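Rotating utensil stand: hub turns on its own and ladle slides off the tab

Posted by tadelgate_kitchen
Thursday, June 7, 2018
Category: Kitchen storage and small fittings

I have a utensil stand with a single vertical metal pole and a circular hub at the top. The hub has small tabs sticking out all the way around for hanging ladles, turners and so on. A rounded knob sits on top of the hub. The bottom of the pole goes into a round stainless base that is recessed into the tabletop.

There are two faults.

First, the hub rotates whenever I hang something heavy on one side. With a ladle and nothing opposite it, the hub creeps until the ladle is facing the back of the table. It does not do this with a whisk.

Second, the ladle comes off the tab if the hub is bumped. The ladle has a stainless bowl, a thin metal shaft and a rod-shaped dark brown handle. The hanging hole is at the end of the handle and is a loose fit on the tab.

I have tried the following. I tightened the knob by hand, which held for a day and then loosened again. I put a folded strip of paper under the hub, which stopped the rotation completely, but I want it to turn when I push it. I have not removed the pole from the base because I don't know if it is threaded or pressed in.
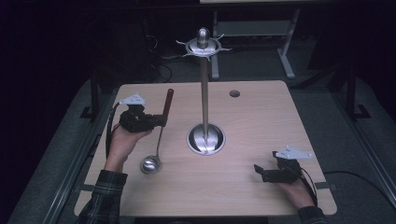 The stand with the ladle off the hub. The grommet hole is to the right of the pole, near the back of the table.

The table is light wood grain with rounded corners. I do not want to drill it or glue anything to it. The stand came with the table from a seller in Grurnley and there was no manual. There is no maker's mark that I can find on the hub or the base.

What I need to know is whether the creeping is a hub problem or a pole problem, and what to put on the tabs so the handle stays on. I would also like to know if the pole can be taken out without damaging the recess.

darker_bench
Marked as accepted

Check the pole before you do anything to the hub. A hub on a plain bearing will only creep under an uneven load if its axis is off vertical. If the axis is vertical, the weight has no low point to move toward and the hub stays where you leave it. You say the ladle always ends up at the back, so the pole probably leans toward the back.

To check it:

Take everything off the hub.
Hold a small spirit level against the pole, facing you. Note the reading.
Move the level a quarter turn around the pole and read it again.
Put the level on the tabletop in the same two directions.

If the table and the pole are out by the same amount in the same direction, the table is the fault. Adjust or shim the legs. If the table is level and the pole is not, the pole is either bent or not seated properly in the base. Roll it on a flat surface once it is out and any bend will show.

For removal, try the threaded case first. Wrap a rubber jar opener around the pole close to the base and turn it counterclockwise with one hand while you press the base down with the other. Do not use pliers on a brushed finish. If the pole and the base turn together, stop. The base is then held by a nut from under the table, and you need a second person to hold the nut. If nothing moves with reasonable hand force, treat it as pressed in and leave it alone. A pressed pole can still be corrected by shimming the table.

Before it goes back in, clean the recess. Water and crumbs collect in the bottom of these, and a bit of grit under the shoulder is enough to tilt a tall pole. Dry it fully.

For the hub, you want light friction, so that a push will turn it but a ladle won't. Unscrew the knob and see what is under it. There should be a washer. If it is bare metal on metal, fit a nylon washer with the same inside diameter as the stud, or 2 of them if there is room. Tighten until the hub drags slightly. A thin smear of food-grade silicone grease on the lower face of the hub makes the drag even. Don't use cooking oil, which gets sticky.

The knob loosens because the hub unwinds it as it turns. A drop of low-strength threadlocker on the stud will fix that and can still be undone by hand or with a cloth. Leave it overnight before you hang anything.

For the tabs, use heat-shrink tubing. Buy a size that just slips over the tab, cut each piece slightly shorter than the tab, and shrink it with a hair dryer on high or a heat gun on low. It adds grip and takes up some of the slack in the handle hole.

naciri2

I had the same thing with the ladle coming off and used clear silicone tube from an aquarium shop, cut into short pieces. It pushes on and needs no heat. It goes cloudy after a while and you replace it. I never had the rotation problem so can't help with that part.

Hang a second heavy item opposite the ladle. That was enough for me.

grurnley_pete

Just take the top off and use a crock for the utensils. Those stands are always in the way on a table.

tadelgate_kitchen

Results so far. The table is level left to right but low at the back. The pole reads the same as the table in both directions, so it is not bent. I shimmed the two back legs and the creep has nearly stopped. I have not tried to remove the pole and now see no need to.

There was no washer under the knob. I have ordered a pack of nylon ones and will add the threadlocker at the same time. I used heat-shrink on 4 of the tabs and left the others bare, because the turner has a narrower hole and would not go over the tubing.

darker_bench

Leave those bare, then. Check the shims again in August if the floor is wood, as it may move with the humidity.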